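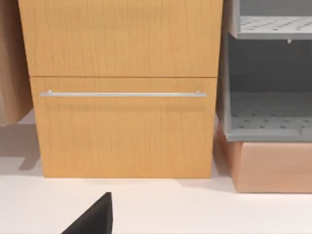 Forum > Ausgaben und Übersetzungen > Pekier-Zyklus: Neuausgabe Sovton gegen alte Acharya-Ausgabe

randnotiz
21:14 Uhr
Ich lese gerade den ersten Band des Pekier-Zyklus parallel in zwei Ausgaben, der alten gebundenen von Acharya und der Neuausgabe als Taschenbuch bei Sovton. Laut Impressum liegt beiden dieselbe Übersetzung zugrunde, bei Sovton mit dem Zusatz "durchgesehen". Die Kapitelzählung weicht trotzdem ab. Acharya zählt innerhalb der Teile jeweils neu, Sovton zählt durch und kommt auf 108 Kapitel. Das Nachwort fehlt bei Sovton, dafür gibt es ein Glossar.

Fragen dazu:
1. Ist die Durchzählung eine Entscheidung des Verlags oder steht sie so im Original?
2. Hat jemand Textabweichungen gefunden, die über die Rechtschreibung hinausgehen?
3. Wie zitiert ihr, wenn ihr euch in Rezensionen auf Stellen bezieht?

fadenheftung
21:40 Uhr
Zu 1: Die Originalausgabe zählt durch. Die Zählung pro Teil war eine Eigenheit von Acharya, die haben das auch bei anderen umfangreichen Romanen gemacht. Wer ältere Sekundärliteratur benutzt, muss umrechnen.

Zu 2: Ich habe nur den Anfang verglichen. Neue Rechtschreibung, einige Kommas, Anrede "Ihr" statt "Sie" in den Hofszenen. Letzteres ist für mich schon mehr als eine Durchsicht.

oktavheft
21:58 Uhr
Zitat von fadenheftung: "Anrede 'Ihr' statt 'Sie' in den Hofszenen"
Das kann ich so nicht bestätigen. In meiner Acharya-Ausgabe steht bereits "Ihr". Welche Auflage hast du? Die erste Auflage hat noch "Sie", ab der zweiten wurde korrigiert. Steht im Impressum nur sehr klein unter der Druckerei.

fadenheftung
22:05 Uhr
Erste Auflage. Dann nehme ich den Punkt zurück, soweit er Sovton betrifft.

seitenrand70
22:31 Uhr
Zu 3: Teil und Kapitel nach Acharya, dahinter die durchlaufende Nummer in eckigen Klammern. Seitenzahlen nur zusätzlich. Mit Seitenzahlen allein kann niemand etwas anfangen, der auf dem Dedik liest, da hängt die Anzeige von der eingestellten Schriftgröße ab.

randnotiz
22:44 Uhr
Zitat von seitenrand70: "da hängt die Anzeige von der eingestellten Schriftgröße ab"
Beim Dedik lässt sich die Anzeige auf Seiten der Druckausgabe umstellen, sofern der Verlag die Seitenmarken mitliefert. Sovton tut das meines Wissens. Menü, Lesefortschritt, Quelle der Seitenzahlen.

seitenrand70
22:52 Uhr
Die Option ist bei mir ausgegraut. Band 1, gekauft im Dezember.

korrekturfahne
23:10 Uhr
Bei Band 1 fehlen die Marken in der ersten ausgelieferten Datei. Buch vom Gerät entfernen, im Konto neu laden, dann sollte die aktuelle Fassung kommen. Achtung, Markierungen vorher exportieren, bei mir waren sie nach dem Neuladen um einen Absatz verschoben.

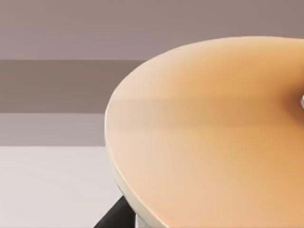
Tischplatte mit abgerundetem Umriss, Orangeton, ohne Maserung

oktavheft
7:20 Uhr
Nachtrag zu Frage 2. Ich habe heute früh die Briefkapitel in Teil zwei verglichen, Acharya zweite Auflage gegen Sovton:

- Die Datumszeilen der Briefe stehen bei Acharya rechtsbündig und kursiv, bei Sovton linksbündig in der Grundschrift.
- Im dritten Brief fehlt bei Sovton ein Satz ("Der Fluss war an jenem Morgen nicht zu hören"). Ob Versehen oder Absicht, kann ich nicht beurteilen.
- Die Fußnoten sind ins Glossar gewandert, und zwar nicht vollständig. Die Erläuterung der Münzen fehlt.
- "Stiege" wurde durchgehend zu "Treppe".

Der letzte Punkt stört mich am meisten. Die Übersetzung hat einen österreichischen Einschlag, der zur Figurenrede des Verwalters gehört. Den glättet man nicht nebenbei weg.

leimbindung
8:02 Uhr
Sehe ich anders. Der Verwalter spricht im Original keinen Dialekt. Der Einschlag ist eine Zutat der Übersetzung und hätte schon bei Acharya im Lektorat auffallen können. "Treppe" ist an diesen Stellen neutral und damit näher am Ausgangstext.

oktavheft
8:15 Uhr
Dialekt nicht, aber eine markierte Sprechweise: verkürzte Formen, veraltete Verben. Das lässt sich im Deutschen nur über Wortwahl abbilden. Wenn man die Marker einzeln entfernt, redet er am Ende wie der Erzähler.

leimbindung
8:27 Uhr
Die veralteten Verben sind bei Sovton noch vorhanden. Kapitel 41, das Gespräch im Kornspeicher, ist wortgleich mit Acharya. Ich habe beide Bände danebenliegen. Ein ausgetauschtes Substantiv ist keine Neuübersetzung.

fadenheftung
8:49 Uhr
Beides richtig, würde ich sagen, aber der fehlende Satz ist der härtere Befund. Der Fluss wird im Schlusskapitel wieder aufgenommen, dort heißt es "wieder nicht zu hören". Ohne die erste Stelle läuft das "wieder" ins Leere. Hat jemand die E-Book-Fassung offen und kann nachsehen?

seitenrand70
9:30 Uhr
Neu geladen, Seitenmarken sind jetzt da, danke an korrekturfahne. Der Satz steht im E-Book. Er fehlt also nur im Taschenbuch, zumindest in der Auflage von oktavheft. Im Druck fällt die Stelle vermutlich auf einen Seitenwechsel?

oktavheft
9:41 Uhr
Ja, Seite endet mit dem Satz davor. Dann spricht viel für einen Umbruchfehler. Ich schreibe dem Verlag.

vorsatzblatt
12:17 Uhr
Ich lese hier nur mit und wollte eigentlich wissen, welche Ausgabe man kaufen soll. Antiquarisch liegt der komplette Acharya-Satz im Schuber bei 200 Euro, Sovton kostet vollständig 70. Lohnt die Differenz?

leimbindung
12:35 Uhr
Zum Lesen: nein. Papier und Satz sind bei Sovton ordentlich, der Bundsteg ist etwas knapp, mit acht Millimetern muss man den Rücken brechen, um die inneren Zeilenanfänge zu lesen.

fadenheftung
12:50 Uhr
Widerspruch. Wer den Zyklus mehr als einmal liest, sollte Acharya nehmen. Fadenheftung, Lesebändchen, Nachwort, Karten auf dem Vorsatz. Bei Sovton sind die Karten auf eine halbe Seite verkleinert, die Ortsnamen im Norden sind nicht mehr zu entziffern. Einzelbände ohne Schuber sind deutlich günstiger, Band 2 ist allerdings schwer zu finden. Auf die zweite Auflage achten, siehe oben.

korrekturfahne
13:22 Uhr
Mittelweg: Sovton als E-Book auf dem Dedik, Band 1 von Acharya wegen der Karten und des Nachworts. Die Karten gelten für den ganzen Zyklus. Auf dem Gerät lassen sie sich zwar vergrößern, die Auflösung der Bilddatei reicht aber nicht.

vorsatzblatt
13:40 Uhr
Danke. Ich nehme erst einmal Band 1 gebunden und entscheide danach.

randnotiz
18:06 Uhr
Ich habe eine Konkordanz angefangen, Spalten: Teil/Kapitel Acharya, Kapitel Sovton, erste Wörter des Kapitels, Abweichungen. Teil eins ist fertig. Ein Hinweis dazu: Das Zwischenspiel nach dem ersten Teil hat bei Acharya keine Nummer, bei Sovton zählt es mit. Ab dort verschiebt sich alles um eins. Wer nur die Kapitel der Teile addiert, landet falsch.

seitenrand70
18:19 Uhr
Dann stimmen meine eckigen Klammern ab Teil zwei nicht. Korrigiere ich in den alten Rezensionen. Teil drei könnte ich für die Konkordanz übernehmen, Acharya erste Auflage.

oktavheft
18:33 Uhr
Bitte die Auflage als eigene Spalte führen, sonst haben wir die Diskussion über "Ihr" und "Sie" bei jedem Hofkapitel wieder. Ich mache Teil zwei.

randnotiz
18:41 Uhr
Spalte ist ergänzt. Teil vier ist noch frei.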